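Galico Opens Hand-Teaching Program for Robot Tasks at Clatside

Print this release | E-mail this release

CLATSIDE, May 2, 2022 — Galico today opened its hand-teaching program to outside customers. The program, called Hunt, lets a person show a robot arm a task by doing it with a pair of hand-held grippers, one in each hand. No robot has to be present while the task is being recorded.

Hunt has been in use inside the company since February. In that time, staff at the Clatside site have recorded 47 tabletop tasks, most of them sorting, stacking and handing small parts from one gripper to the other. A typical task takes almost 800 demonstrations before it is passed to the training team.

"We started with remote control, and we still use it for anything that needs force," said Rūta Jankauskaitė, who leads the program. "For picking and placing, people are faster with the grippers in their hands. They move the way they normally would, and we get more usable recordings out of a shift."
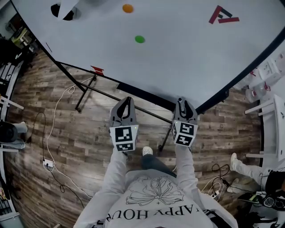 New operators get 30 minutes of instruction before their first recorded session. They learn how to start and stop a recording, how to keep the printed markers on the grippers in view, and how far to reach before the tracking gets unreliable. After that they work in pairs, with one person demonstrating and the other resetting the table, and trade places when they like.

Itsuki Ueda, who trains the operators, said the most common early mistake is speed. "People rush the grasp. We ask them to slow down for the last few inches and then carry on at a normal pace."

Remote control remains part of the program under the name Polar. In a Polar session the operator drives the robot arms directly from a separate station. Galico plans to offer both methods under one contract, and customers can mix recordings from the two when they order a trained task.

Customers may send their own employees to Clatside or have Galico staff record the work for them. Parts and fixtures should arrive at least 2 weeks before the first session. Uldis Jaunzems is handling scheduling for outside groups, and price lists are available on request.

Contact: Sigita Siliņa, Press Office, Galico, Clatside
© 2022 Galico. All rights reserved. | Back to top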